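Trundemton update puts the replanning on the arm, drops the long pause

Tuesday, October 23, 2018

Version 6 of Trundemton is out. The motion planning package from Wendham now checks the next tube placement while the arm is still moving, so no more full stop between picks. Users had been asking for that one. Download is on the usual page, release notes too (short).

Big change is in perception. Wrist view and fixed view used to run as 2 separate jobs and got merged late, sometimes too late. Now one process, one clock. Logs are smaller. The old merge setting still loads but does nothing, take it out of your config when you get a chance. 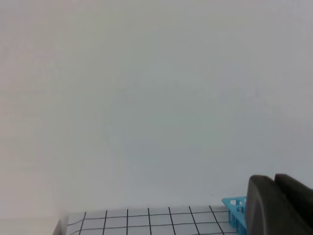
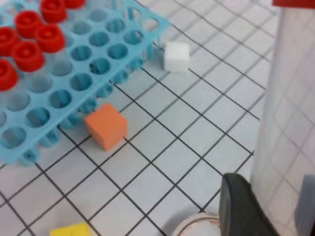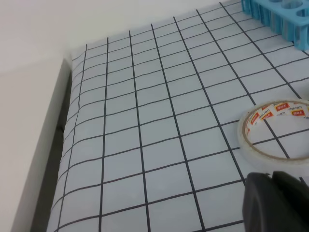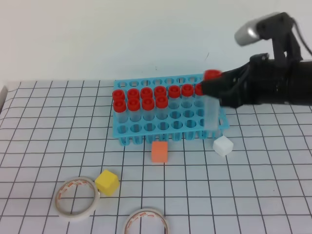
Tube rack work on the grid surface. First three from the wrist camera, last one from the fixed camera.

Wendham says its test set was 162 placements, with median planning time down to 67 milliseconds per move. No figures yet for racks that get bumped halfway through a run. Clear tubes are still a pain for the depth step so the planner leans on the caps instead, red ones are fine, other colors need a new color profile. Loose items near the rack get treated as obstacles by default, you can turn that off per item.

Marulanda, the replay viewer, got a smaller update the same day. It scrubs both camera streams together now and flags frames where the gripper hides part of the rack. Export is still slow on long runs.

Known problem: Deva scripts written before September will fail on load with a missing frame name error. Rename the wrist frame and they run. A converter is promised, no date for it. Bug reports go to the tracker as ususal, please attach the log.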